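Lorden Putting Mat, reviewed by Dewanti Siregar

I bought the Lorden in April, when the practice green at Femum was shut for reseeding. It cost £85 and rolls out in the hallway with a bit of room to spare behind the ball.

The surface is quicker than I expected and close to our summer greens. Putts from six feet hold their line well. The far end slopes up to the cup, so anything timid comes back to you.

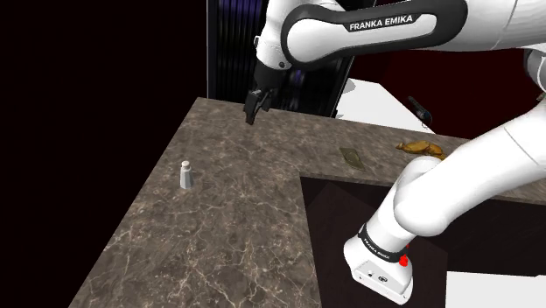

Marble-effect worktop with pale veins

Creases were the main problem. Mine needed 12 hours under books before the middle lay flat, and the edges still lift if it is stored rolled too tightly. The alignment lines are printed clearly and have not rubbed off.

My playing partner Qistina Pelupessy has the Demirtaş mat, which is thicker and slower. She holes more on hers, but I prefer the Lorden for pace. Neither helps much with long putts.

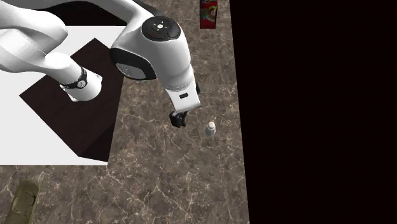 Brown square mat on a white surface

The ball return is a plastic channel down one side. It works on a level floor and jams on carpet. Stistura, who sold it to me, sent a replacement clip within 2 days when the first one snapped.

Worth having if you practise short putts at home. Four out of five.

Contact us | © Stistura Golf Reviews | Back to top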